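The bathroom sink, mostly

July 2019
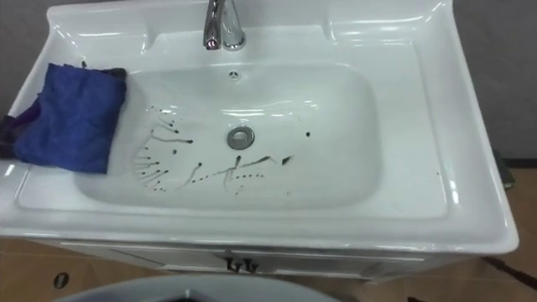 Bathroom sink with the blue cloth over the side.

I have been putting off writing about the upstairs bathroom because so little has changed in it. The walls are the same color they were when we moved in. The floor is the same floor. But I have spent a lot of time on the sink this summer, and a few people asked after the kitchen post whether the rest of the house was getting the same treatment, so I'll go through it.

The sink came with the house. It is white ceramic, all one piece, with a wide ledge that goes around the basin and a raised rim at the back and sides. The basin is deep, deeper than most bathroom sinks I have used, and it has rounded corners. When we first looked at the place I thought it was ugly. I had a small round basin in mind, on a wooden stand, the kind they had in the showroom at Gallegos. I priced one. The basin was fine but the stand was extra, the waste fitting was extra, and the plumber would have had to move the pipes over by 8 inches because the old sink sits off center on the wall. I went home and cleaned the old sink and decided I could live with it.

That was two years ago and I have come around to it completely. A deep basin is a useful thing. I can soak a sweater in it. I can fill a mop bucket if I tip it. I can wash paintbrushes without getting water on my shirt, or at least without getting much. The ledge holds a cup, a bar of soap and a pair of glasses with room left over. The round one from the showroom would have held none of that.

The drawback of white is that it shows everything. Toothpaste you don't see until it goes hard, but anything dark is there the moment it lands. The dark brown spatter in the photo is what I mean. It takes very little to make a pattern like that. A few drops hit the bottom of the basin, they run out in thin lines, and it looks like something terrible happened. I have had it from coffee, from potting soil, from the wood stain I used on the hall shelf, and from shoe polish. Each one behaves a little differently, and I have a routine now that covers nearly all of them.

First I rinse with cool water and leave it alone for a minute. I used to start scrubbing right away, and with soil especially that is a mistake, since grit under a cloth will dull a glaze over time. The rinse takes the grit down the drain. If the marks are still there I put a squirt of dish soap on a wet cloth and wipe from the outside in toward the drain. Going the other way just spreads it up the sides.

If it has dried on, I use baking soda. I shake some on while the basin is damp, rub it into a paste with my fingers, and go do something else for a while. When I come back it usually wipes off. Coffee comes off this way every time. Shoe polish needs the dish soap first and then the baking soda, and then sometimes both again.

Wood stain is its own problem. If it is water based and you catch it early, soap will do it. If it is oil based you need mineral spirits on a rag, and you need the window open, and the rag has to be laid out flat outside to dry before it goes in the trash. I don't wash oil stain brushes in there anymore. They get done in a jar in the garage.

What I don't use is steel wool or the gritty powder in the can. The previous owners must have used one or the other in the tub, because the bottom of the tub has no shine left at all and it holds on to dirt like a sidewalk. The sink escaped, I don't know how. It still reflects the ceiling light and I would like to keep it that way.

The faucet is a chrome single lever. It is not original. The one that was here before had two handles, and it dripped from the hot side all through our first winter. I replaced the washers twice. The third time I gave up and bought a Sistau from the hardware store in Elmont. It cost 60 dollars, which felt like a lot for the plainest one on the shelf. Putting it in took an afternoon. The faucet itself was easy. The hard part was lying on my back in the cabinet trying to get the old nuts off, which had rusted solid, and I ended up driving back to Elmont for a basin wrench. If you are going to change a faucet, buy the wrench on the first trip.

Chrome gets water spots if you have hard water, and we do. I wipe it down with a dry cloth at night after brushing my teeth. It takes a few seconds. For the crust that builds up around the base I soak a paper towel in white vinegar, wrap it around, and leave it for half an hour. Vinegar is fine on the ceramic too as long as you rinse it off, but I wouldn't leave it sitting on chrome overnight. I did that once with a shower head and the finish went cloudy.

Two parts of the sink I ignored for far too long. One is the overflow hole at the back, under the faucet. There is a channel behind it that runs down to the drain, and things grow in there. We had a smell in June that I blamed on the trap, then on the toilet, then on the bath mat. It was the overflow. I poured a kettle of hot water (not boiling, ceramic can crack) mixed with dish soap through a small funnel into the hole, then went in with a bottle brush as far as it would bend. What came out was gray and I won't go into it. I do it once a month now and the smell has not come back.

The other is the drain stopper. Ours lifts out if you turn it to the left. I did not know that for the first year. There was a wad of hair under it that explained the slow draining. Check yours.

As for cloths, I gave up on sponges in the bathroom. They never dry out. I have a stack of cloths that I bought as a bundle from the Kivholm outlet, and one of them lives on the side of the sink, folded over the rim, and gets changed when it starts to look tired. They have been washed so many times that they have gone soft and they pick up water better than they did new. I keep the bathroom ones separate from the kitchen ones in the laundry, which is probably fussier than I need to be.

I did get a quote for redoing the whole room. It was 2,000 dollars for the floor and the tub surround, with the sink and toilet staying where they are. I haven't decided. The floor does need it, there is a soft spot by the door. The tub I could have reglazed, which would be cheaper, though I have read mixed things about how long that lasts. If anyone has had a tub reglazed and it is still holding up after a few years, leave a comment and tell me what you clean it with.

Next on the list is caulk. The line where the sink meets the wall has pulled away in 2 places and I have the tube sitting on the stairs. I need a dry day to do it, with the window open and everybody using the downstairs bathroom until it sets.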